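Cuaderno del taller de residuos, 9 jun 2022

Empiezo por lo que quedó a medias: la balanza grande vuelve a funcionar (era el cable, como decía Rosângela Holanda desde el principio, y le debo un café). Con ella pesamos por fin todo lo de la recogida en la playa de Aguiar: 121 kg, casi todo plástico blando, cabos y redecilla de mejillón. Me alegró mucho ver tanta gente, aunque el reto de la foto del antes y el después nos comió media mañana, porque todo el mundo quería repetir la suya con mejor luz.

La publicación lleva 3743 visitas. A mí me parece una barbaridad para una playa tan pequeña, pero Rosângela, con toda la razón, pregunta cuántas de esas personas separan luego la basura en casa. No lo sabemos, y me gustaría que la encuesta de diciembre lo preguntara de una vez.

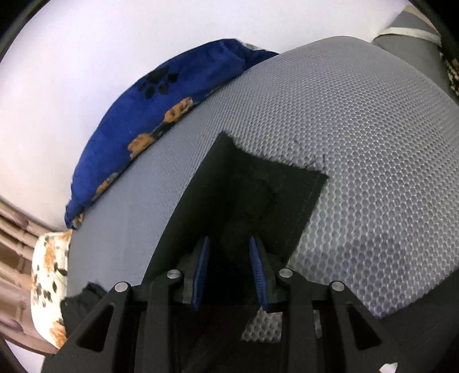
Bolsillo negro cuadrado sobre la superficie gris acolchada.

Sigo con la clasificación. Los cabos los hemos dejado en remojo en tres cubos con agua dulce, para quitarles la sal antes de cortar. El cubo de Skuline pierde un poquito por el asa, así que no lo llenéis hasta arriba (yo ya fregué el suelo una vez y con una me basta). Los tapones van aparte, por colores, y los que no se sepa de qué son, a la caja de dudas, que para eso está.

La trituradora Tandska se atascó otra vez con la redecilla. Probé a cortarla antes en trozos de 5 cm y pasó bastante mejor, aunque hay que tener paciencia y echarla a puñaditos. Con trozos más largos se enrolla en el eje y toca desmontar, cosa que hoy hice dos veces y no le deseo a nadie a última hora de la tarde.
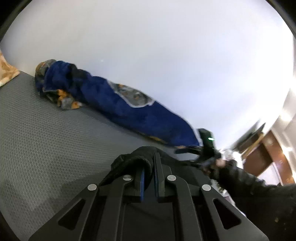
Pendiente para la próxima

Escribir a Irthorpe y preguntar si aceptan cabo mezclado o solo limpio.
Cambiar el agua de los cubos.
Afilar las tijeras grandes, que ya muerden más que cortan.
Pasar los pesos a la hoja común. Rosângela tiene los de la primera tanda apuntados a lápiz en su libreta.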